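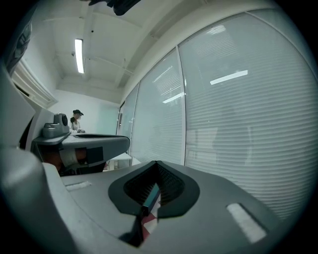
A **loan with obligation to buy** is a form of player transfer in association football in which a club takes a player on loan for a fixed period and agrees, at the time of signing, to make the move permanent if certain conditions are met. It differs from a loan with an option to buy, where the receiving club may decline the purchase, and from a simple loan, where no purchase terms are set.

## Structure

The arrangement is normally set out in a single contract between the two clubs, with a separate employment contract between the player and the receiving club. The main terms are:

- the loan fee, if any
- the division of wages during the loan
- the purchase price and the dates on which it is paid
- the conditions that bring the obligation into force
- any sell-on share kept by the original club

The player must agree to both stages. Personal terms for the permanent period are usually settled before the loan begins, as a player who has not agreed them could otherwise refuse the later contract.

## Conditions

Conditions fall into two groups. Sporting conditions depend on results or playing time, such as avoiding relegation, reaching a given league position or appearing in a set number of matches. Formal conditions are met almost automatically. A common form is the first league point gained by the receiving club after the start of February, which in practice is close to certain.

Conditions based on playing time are often counted in minutes. A clause set at 1,635 minutes, for instance, would be met partway through a nineteenth full match. Contracts may state whether added time counts, and whether cup matches are included. Where the wording is silent, the clubs may disagree over which set of match records applies.

## Accounting

The receiving club generally records the loan fee as a cost in the season in which it is paid. The purchase price is treated as an asset and spread over the length of the player's contract. Where the obligation is close to certain from the outset, auditors may require the move to be treated as a purchase from the first day — a point on which national rules differ.

For the selling club, the timing of the sale decides the season in which any profit appears. Clubs working under spending limits may prefer one season to another for this reason.

## Worked case

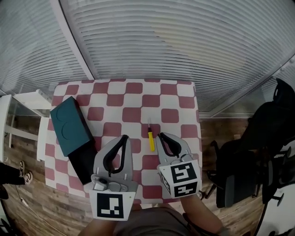 Vol. 4, p. 145

The Fleter handbook of transfer terms sets out a case between two clubs, Felberg and Istano. Felberg lends a midfielder to Istano for one season, with an obligation to buy if the player completes 853 minutes in the league and Istano are not relegated. Both conditions must be met. The player passes the required total in the spring, but Istano finish in the bottom three and go down. The obligation lapses and the player returns to Felberg.

The handbook then changes one term, replacing "and" with "or". On the same facts the purchase is binding, and Istano must pay the full price while playing in a lower division. The case is used to show the weight carried by the joining words in a list of conditions.

## Disputes

Most disputes concern the selection of players near a threshold. A receiving club that leaves a fit player out of the side as the total approaches may be accused of acting in bad faith. Some contracts deal with this by treating the condition as met if the player is fit and left out for a stated number of matches in a row. Others refer the question to an agreed arbitrator.

Injury is normally dealt with separately. In the absence of a clause, matches missed through injury do not count towards the total.

## See also

- Buy-back clause
- Cuevas clause
- Sell-on clause
- Transfer window

*Last revised December 2025*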